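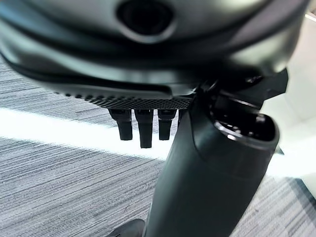 Herberg library is lending out office chairs now, and I've already got one

So I went in to return two overdue paperbacks and came out pushing a desk chair across the parking lot. I did not plan this! But Herberg Public Library has started a furniture lending shelf (it's less a shelf and more the old map room), and as of this month anybody with a card can borrow a proper office chair for up to eight weeks, free.

The idea came from Ragnvald Hovland, who runs the library's lending desk and has been trying to get this going since last May. He told me the library had been lending out cake pans, a sewing machine and a telescope for years, and the question people kept asking at the counter was whether there was anything they could sit on. Half the town seems to work from a kitchen table at least part of the week. I'm one of them, and my kitchen chairs were bought for looks, by me, in a mood.

There are 80 chairs in the first batch. They came from the Rolland insurance building on the east side, which emptied out its upper floors over the winter and was going to send the whole lot to the dump. Ragnvald got wind of it and drove over the same afternoon. The library paid $315 for a moving truck and that was the entire purchase price, which he is very proud of and mentioned twice while I was filling in the form.

Every chair gets checked before it goes out. That part is handled by Rostam Zamani, who used to do upholstery and now has a bench in the basement with what looks like every hex key ever made. He goes over the casters, the gas lift, the tilt and all the levers under the seat, and if something sticks he takes it apart. Some of the chairs needed new wheels. A handful were past saving and have been stripped for parts, so they'll live on in the others.

I asked him what people get wrong and he had the answer ready before I'd finished. They never touch the levers. "People sit in a chair for six years at the height the last person left it," he said. He thinks you should be able to put your feet flat on the floor and your elbows level with the desk, and if you can't do both at once, get the elbows right and put a box under your feet. I've been using a phone book from 1998 and it's perfect.

He also made me sit down and try every control before he'd let me leave. Up and down, back tilt, then the one that locks the tilt, which I had assumed for my whole working life was decorative. If you borrow one, let him do this. It takes five minutes, and the chairs don't all have their controls in the same order, so what you know from the office may not help you much.

Now the practical stuff. You need an adult card in good standing (pay your fines first - I had to, and it was a dollar forty). Loans run eight weeks and you can renew once if there's no waiting list. You have to get the chair home yourself. Mine went in the back of a hatchback with the seats down and the trunk tied shut with string, but Ragnvald says one woman rolled hers eleven blocks and seemed happy about it. There's no deposit. If a wheel falls off, bring it back and say so, and Rostam will fix it without giving you a look.

The map room is open from 10 in the morning until 4 in the afternoon, and chairs go out first come, first served. When I was there the mesh-backed ones were going fastest, and there were still plenty of the big padded kind that look like they belong to a regional manager.

There's more coming, too. The Faka Fund, the little neighborhood grant pot that paid for the bike racks out front, has put in $4000 toward the next round, and $1000 of that is set aside for desks that fold. Ragnvald would like to have footrests and monitor stands by fall. He'd also like a second room, but the local history group is in it and they have made their feelings clear.

Trerex Movers, the outfit that brought the chairs over, has offered to do a monthly delivery run for people who don't drive or can't lift. The library is still sorting out the insurance on that one, so there's no start date, but you can leave your name at the lending desk and they'll call you.

I forgot to return the paperbacks, by the way. They were in my bag the whole time.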